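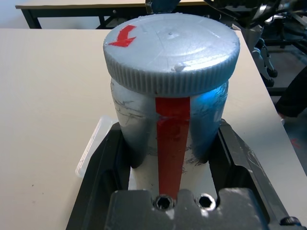 4.2 Taking over a station from hand packing

1. Stand each container upright, lid screwed on, between the gripper jaws. Use the strip of red tape on the body to line it up.
2. Close the jaws on the body, below the ridged rim of the lid.
3. Press Start on the Plususero panel.

CAUTION: Keep fingers out of the jaws while the panel light is on.

Note: Packers no longer lift containers. They load, check lids and clear stoppages, and swap places every 2 hours. Questions about rotas go to Charmaine Makhubela.

Related items
4.3 Clearing a stoppage
4.4 Shift handover at Clirkisden
Rampersad panel codes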